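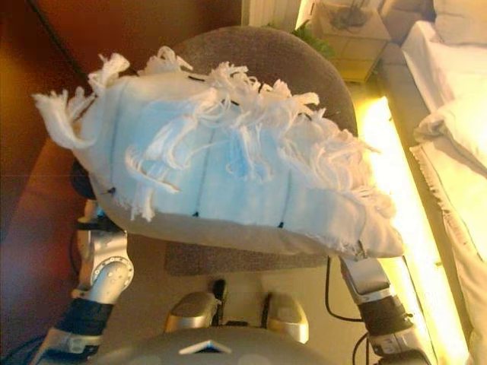

Delali Essien
My mom swears you should never put anything with tassels in the dryer, and I'm starting to believe her. I've got a fringed throw from Homano and after two washes the ends are one big knot. Is there any way to wash these and keep the fringe nice? It cost me 81 bucks so I'd rather not give up on it!

Khalil Abu Hammour
Your mom's right. I braid the fringe loosely in bunches, put a rubber band on each one and stick the whole thing in a mesh bag – cold water, gentle cycle, no softener. Then I hang it over the shower rod and comb the ends with my fingers while they're damp. Takes me 26 minutes of combing for a big one (yes, I put a podcast on). For knots you already have, a wide-tooth comb and a little hair conditioner, starting from the tips.

jasstead_fan
just cut the fringe off lol. did mine in July and don't miss it

Delali Essien
Not cutting it! Trying the braids tonight, thanks Khalil.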